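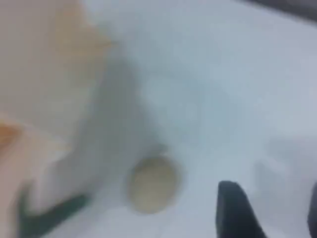
Selection should follow the role and leave reputation out of it, Iason Giannakopoulos argued when the Holloway squad was named, and a batter with 562 runs in a season could still be the wrong choice at number 6.

Chapter 5
Squad Selection in Short-Format Cricket

5.1 Scope

This chapter deals with the methods by which a selection panel converts playing records into a squad for a twenty-over competition. Batting technique and fielding positions were covered earlier and are assumed. The term "panel" refers to whoever holds the final vote, including a single coach.

5.2 Run totals and their limits

A season total combines two quantities: how often a player batted and how well the player batted each time. An opener may face the first ball of every match. A player at number 6 may face 12 balls, or none. Totals from the two positions cannot be compared directly. Most panels therefore begin with strike rate, defined as runs scored per hundred balls faced, and separate it by phase of the innings.

Phase figures bring their own difficulty. The sample for a lower-order batter is small, and one long innings can move the rate considerably. Candela Villanueva's study of the Jetcombe league handled this by pooling two seasons before ranking any player below number 5.

5.3 Availability

Contracts with overseas teams overlap with domestic fixtures. A panel meeting in September must decide whether a player who will miss the opening matches should occupy a squad place. The Iruvstead rules permit a temporary replacement; the Holloway rules do not. The two systems produce different squads from the same list of candidates, as the worked case in Section 5.6 shows.

Key terms: strike rate, phase, pooled sample, temporary replacement.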